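Udar Accessory Box, white
Item 1447

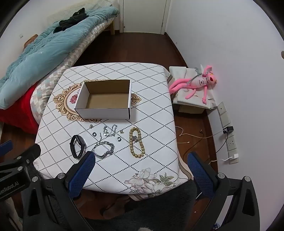 Udar box with bracelets, beads and rings on the table.

An open rectangular box in cardboard, white on the outside and plain brown inside. It is meant for everyday jewellery and small accessories – chains, rings, a string of beads, a watch.

There are no dividers, so put fine chains in a pouch first if you don't want them to tangle. Wipe with a dry cloth only.

Board weight: 530 gsm
Box weight: 150 g
Supplied: flat, folds up without glue
Jewellery and tablecloth not included

Orders placed before noon on Thursday go out the same day from our Raltville shop.

Related items
Ljungberg Ring Tray
Paluvix Chain Pouch, small
Udar Lid, white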